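Lejla Stojanovska has spent 18 years working with plastic wicker, first on the extrusion side and now as head of materials at Nedeljković, a supplier of baskets to bakeries and small grocery stores. Her view of the product is plain. "It is a strand, a weave and a rim," she says. "Most complaints come from the rim."

The strand is usually polypropylene or polyethylene. Polypropylene is stiffer and tolerates hotter wash water. Polyethylene bends further before it whitens, but sags under a steady load. Stojanovska prefers polypropylene for anything that goes through a commercial dishwasher, and her test calls for 200 wash cycles before a strand is approved.

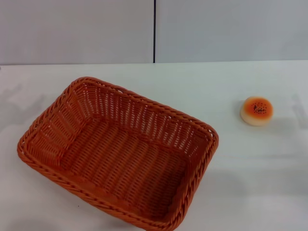 Rectangular basket in plastic wicker with a braided rim.

Color is a separate problem. Browns and oranges hold up well indoors, she says, while a basket left in a store window through August can fade on one side only. "Customers send us two photos and ask why we shipped mismatched stock. It is the same basket, turned."

Her colleague Krešimir Dimitrov runs the load bench. He hangs weights from the long side of the rim for 45 minutes, then measures how far it has moved. "Corners rarely fail – the long side bows first," he says. A tighter braid helps, at the price of more material and a slower line.

On cleaning, both give the same advice: a soft brush, mild detergent, and drying upside down on a rack.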